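PLIRNITZ ALLOTMENT AND GARDENS ASSOCIATION

Minutes of the meeting held on May 8, 2026 in the Pomare Room

Present: 17 members. Apologies were received from five plot holders.

1. Minutes of the last meeting
The April minutes were agreed and signed. The spelling of Edidar Lane in item 4 is to be corrected on the file copy.

2. Water
The mains supply was turned back on in the second week of April. The tap by the lower gate drips and the washer will be replaced. Members were reminded that hoses must not be left running unattended. A request for a second trough at the top end was discussed. The quote from Skudeo came to £827 including pipework, and several members thought this too high. It was agreed to get another quote before deciding.

3. Vacant plots
Plots 5 and 12 have been given up. Plot 12 is badly overgrown with bramble along the back fence and will be strimmed before it is offered. Plot 5 can be let as it stands. It was proposed that plot 12 be split in two, as full plots have proved too much for some new tenants. This was carried, with two against.

4. Paths and hedges
The main path has sunk near the compost bays. Woodchip is on order and will be tipped by the car park, where members may help themselves once the path is done. The Edidar Lane hedge will be left alone until nesting is over. Anyone whose plot backs on to the hedge should keep the bottom clear of netting.
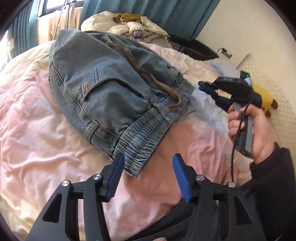
Question from the floor: Can tenants put up a polytunnel without asking first?

Reply: Tenants need written consent for any structure taller than a water butt, and should send in a sketch with the measurements and the position on the plot. Small cloches and cold frames need no consent.

5. Bonfires
Two complaints have come in from houses on the lane. The rule stays as it is, with no fires before dusk and none at all from the start of June until the end of September. A new notice will go on the gate. The old one has faded.

6. Seed order
The joint order arrived one box short. The missing onion sets and French beans have been chased and a credit is expected. Orders already sorted can be picked up from the hut on Saturday morning.

7. Any other business
The hut padlock is stiff and needs oil. A wheelbarrow with a green tray is missing from the top shed and should be returned. The show schedule was held over to the next meeting.

The meeting closed at 8.50 pm.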